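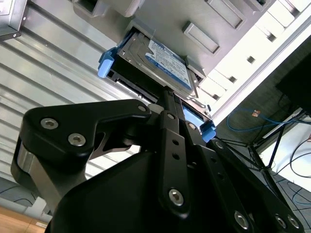

Clutent says it can teach a robot arm to swap server drives in an afternoon. The pitch, made October 5, 2023 at the company's test room in Nirnudlow, leaves out a good deal.

The method is simple enough. An operator steers the arm by remote control while the system records every move. After 54 recorded swaps, Clutent says, the arm can repeat the job alone. Its sales sheet promises 200 drives per shift.

What visitors got was a person at the controls. Dennis Haslam, who runs the training sessions, spent nearly 17 minutes on a single 2.5-inch drive in its caddy. A technician with two free hands would be done before the kettle boiled.

"The slow part is lining it up," Haslam said. "Once the caddy is square with the slot, the rest is just pushing."

That lining up is also where the claims get thin. Clutent would not say how many of its recorded runs were thrown out, or whether the arm has ever worked on a chassis it wasn't trained on. Data centers are rarely so tidy. Racks get shifted, cables hang where they shouldn't, and caddies from different suppliers don't fit alike.

Voltitz, a hosting firm, has agreed to a trial in April with one arm and one rack – and an operator on call the whole time. Deák, a rival that tried hand-guided teaching on the same sort of work, dropped it after 188 attempts and has published no results.

Clutent has not set a price.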